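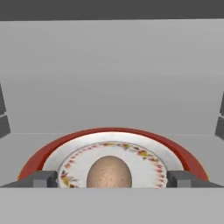
Huevo en un plato blanco, dentro de una fuente roja

Foro Casa Conectada > Automatización > Persianas y toldos
Tema: Las persianas bajan solas a media tarde y no encuentro la regla

marek_vlc
Hola a todos. Antes de nada pido perdón por mi español, lo escribo despacio y con diccionario. Llevo seis años viviendo en Valencia, pero los textos técnicos todavía me cuestan.

Tengo una centralita Drivgate con ocho motores de persiana Jevmont y un sensor de luz en la fachada oeste. Desde abril me pasa lo siguiente: entre las cuatro y las cinco de la tarde bajan todas las persianas hasta el 80 %. No solamente las del oeste, todas. He mirado la lista de reglas y únicamente tengo tres activas: la de amanecer, la de noche y la de viento para el toldo. Ninguna menciona el 80.

He reiniciado la centralita dos veces. También he borrado la escena "Siesta", que era la única sospechosa. El resultado es igual. ¿Dónde más puede estar guardada una orden así?

toni_domus
Mira en el propio motor. Los Jevmont guardan una posición intermedia, y si alguien pulsa dos veces el botón del mando se van a ella. ¿Tienes niños o gato?

marek_vlc
Gracias, Toni. No tengo niños ni gato. El mando está en un cajón y además le he quitado la pila para hacer la prueba. Ayer bajaron otra vez a las 16:40.

LuzdeGas
Eso es el sensor. A esa hora te da el sol de lleno en el oeste y el sensor manda bajar. Desenchúfalo y se acabó el misterio.

hherrero
No estoy de acuerdo con LuzdeGas. Si fuera el sensor, bajarían solo las persianas del grupo que tiene asignado, y Marek dice que bajan todas. Yo miraría si tiene activada la "protección solar" de la centralita, que no sale en la lista de reglas. Está en Ajustes > Clima > Avanzado. En mi casa venía activada después de una actualización y estuve una semana echándole la culpa a mi suegra.

Hugo Herrero
Instalador, Zaragoza

LuzdeGas
Pues en la mía el sensor no tiene grupo y manda sobre todo. Depende de cómo lo dieras de alta. Si lo metiste como "exterior" a secas, es general.

marek_vlc
Las dos respuestas me sirven y he comprobado las dos cosas.

Primero: el sensor está dado de alta como "exterior", sin grupo. En esto LuzdeGas tenía razón. Segundo: la protección solar estaba activada, con un umbral de 40 y una posición de 80 %. En esto tenía razón Hugo. Yo no he tocado nunca este menú, o por lo menos no lo recuerdo.

He desactivado la protección y hoy no han bajado. Pero ahora tengo otra duda. En verano sí quiero que bajen las del oeste -- el salón se pone como un horno -- y las demás no. ¿Es mejor asignar el sensor a un grupo, o dejar la protección apagada y hacer una regla normal?

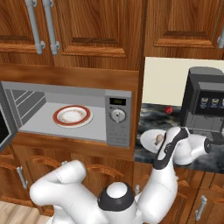

También me gustaría que no bajaran si la puerta de la terraza está abierta. Una vez me quedé fuera con la colada en las manos y mi mujer estaba con los auriculares puestos. Tengo un contacto magnético de marca Ninh en esa puerta, pero de momento lo uso solo para la alarma.

toni_domus
Regla normal, sin duda. La protección solar es una caja negra, no te deja poner condiciones. Con la regla pones: luz por encima de 40 durante 15 minutos, puerta cerrada, grupo oeste al 80. Lo de los 15 minutos es para que no se vuelva loca con las nubes.

hherrero
De acuerdo con Toni en lo de la regla, pero asigna el sensor al grupo de todas formas. Si otra actualización te vuelve a activar la protección, por lo menos el daño se queda en el oeste.

Y ojo con el contacto Ninh. Si está emparejado con la alarma, la Drivgate no lo ve. Necesitas el puente de Trurkbridge o comprar otro contacto. Yo compraría otro, valen poco.

LuzdeGas
Lo del puente no es verdad del todo. Yo tengo la alarma y la centralita leyendo el mismo contacto sin puente ninguno, con el firmware 19. Se activa "compartir estado" en la app de la alarma.

hherrero
¿Con el 19? A mí me desaparece esa opción en cuanto armo la alarma. Lo he visto en dos instalaciones distintas.

LuzdeGas
A mí no. Será el modelo.

marek_vlc
He encontrado la opción "compartir estado". Con la alarma desarmada funciona bien, la centralita ve la puerta. Con la alarma armada la opción se pone gris, como dice Hugo, pero la centralita conserva el último estado, que es "cerrada". Para mi caso es suficiente: si la alarma está armada, no hay nadie en la terraza, espero.

La regla me ha quedado así, por si ayuda a otra persona:

Si luz exterior > 40 durante 15 min
y puerta terraza = cerrada
y hora entre 14:00 y 20:00
entonces grupo Oeste a 80 %

Lo único que no me gusta es que, cuando se va el sol, las persianas no suben solas. ¿Hay que escribir una segunda regla al revés, o existe una casilla para esto?

toni_domus
Segunda regla, y pon un umbral más bajo que el de bajada. Si usas el mismo te van a estar subiendo y bajando toda la tarde.

marek_vlc
Entendido. La escribo esta noche y dejo el tema abierto unos días, por si vuelve a bajar alguna.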